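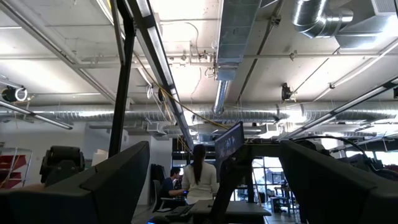 4. Loading the Indar can holder

Applies to the open wooden holder, part 397. Revised 07/03/2023.

Before starting, read Section 3 on placing the holder. It should be set down on a flat table with its bottom fully supported. Do not load it on your lap or on a chair seat, and do not hang it from a shelf.

4.1 Getting the table ready

1. Clear enough table for the holder and for the cans you plan to load. Leave open space along the near side so you can reach in from above.

2. Wipe the tabletop with a dry cloth. Grit under the base rail will scratch a finished surface when the holder is moved.

3. Set the holder toward the back of the table with its long side facing you. Press down lightly on each end. If it rocks, turn it end for end and try again.

4. Take the cans out of their packaging and stand them upright on the table. Mixed brands and mixed sizes are fine. Leave a gap between cans so each one can be picked up without knocking the next.
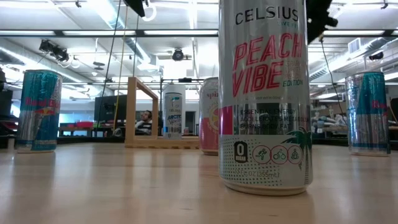 5. Check each can before it goes in. Set aside any that is dented at the rim, swollen or sticky. Wipe off condensation — bare wood will stain if it stays damp.

CAUTION: Do not load glass bottles. The holder is made for cans only.

4.2 Loading

6. Pick up the first can near its top and lower it straight down at the left end, close to the end panel. Keep it vertical until the base touches the slats, then let go.

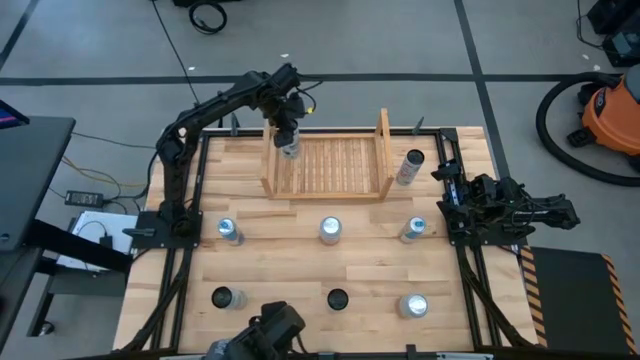

Figure 4-2. First can at the left end.

7. Add the remaining cans one at a time, working left to right. Do not slide a can along the slats to make room. Lift it and set it down again.

8. Turn the labels toward the front if you want the flavors to be readable from a seat.

9. Stop when the row is full. Do not stack a second layer on top of the first.

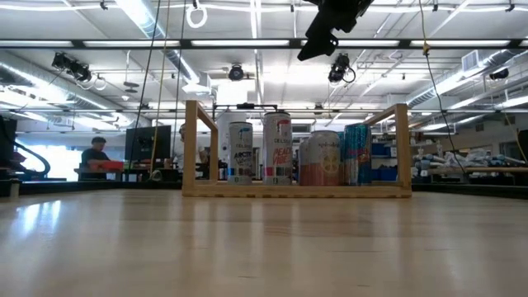
Figure 4-3. Five cans of different sizes in one holder, Red Bull at the right.

Note: A wide can takes up more of the row than a slim one, so the number that fits will vary. If a can has to be forced, take it out.

Note: Short cans are easily hidden by tall ones. Put them toward the front where you can.

4.3 Moving a loaded holder

Use both hands, one under each end, and keep it level. Do not lift by the rails. For anything farther than the next table, unload first and carry the cans separately.

4.4 Care

Wipe spills at once with a damp cloth, then dry the slats along their length. Let the holder air out overnight before refilling it. Do not soak it or put it in a dishwasher.

Replacement slats are available from Gagnon in Flarkport. Quote part 397 and the length of the slat when ordering.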